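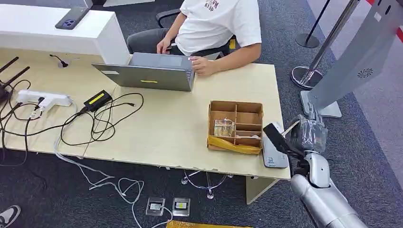 ## Cables first, then the boxes: a desk chat at Buvero

Talked to the person who runs the sample desk at Buvero. Short one, they had parts to sort.

First question was the cables. "I know. I know. The router stays, the power strip stays, everything else is up for debate." Black ones all over the left side, white ones down to the floor. Last proper untangle was October. "I labeled 6 of them. Then the labels fell off."

The cardboard tray with dividers is the bit they like. One piece per compartment, no scratches. "Plastic bins from Plindov were fine but evrything slid around." 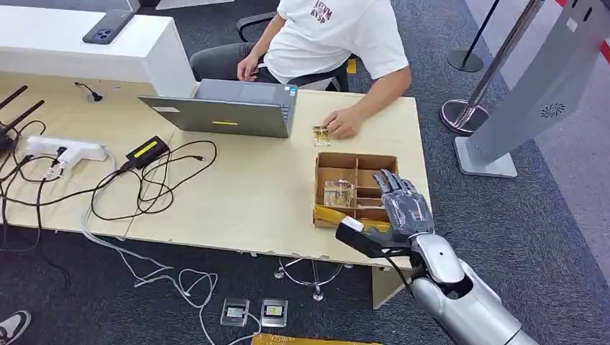 Laptop stays open the whole time, list on one side, notes on the other. Phone goes up on the white counter, out of reach. "Otherwise I get nothing done before 10."

And the chipped front edge of the desk? "Came like that. I'd sand it if I had a free afternoon, wich I don't."

Next job is a second tray.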